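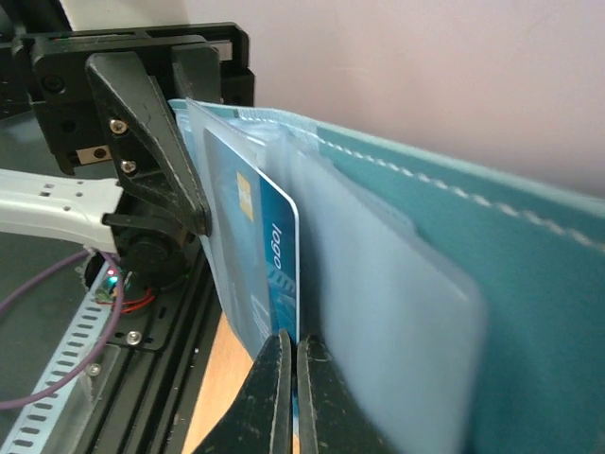 Home | Features | Money | Travel | Archive

Search this site Go

Paying Your Way in Ballcombe

Market towns were slow to give up coins, and Ballcombe was slower than most. Until recently, a visitor who arrived without cash could buy a train ticket and little else. The covered market, which has 217 licensed stalls, left each trader to decide how customers should pay.

The town council changed its policy in August. Every stall must now accept cards for purchases of any size, and every stall must continue to accept cash. The rule was modeled on one adopted in Jikholm, where older residents had objected strongly to shops that refused notes and coins.

Traders were given 40 days to comply. Most rented a card reader from Druvetti, the regional supplier, under a shared contract negotiated by the market office. Stallholders in the fish hall asked for a longer period, as the signal there is poor, and a new line was installed along the north wall.

Early figures are modest. Card payments account for about 20 percent of sales before noon and considerably more in the evening, when the food stalls are busy. Flower sellers report very little change. The bakers at the Magesa Street entrance have seen the largest shift and now open a second counter at 9 on market mornings.

The council will review the charges paid by small traders before the contract is renewed. Visitors who prefer cash may use the machine beside the east gate, which makes no charge for withdrawals.

Contact us | Copyright Ballcombe Quarterly | Back to top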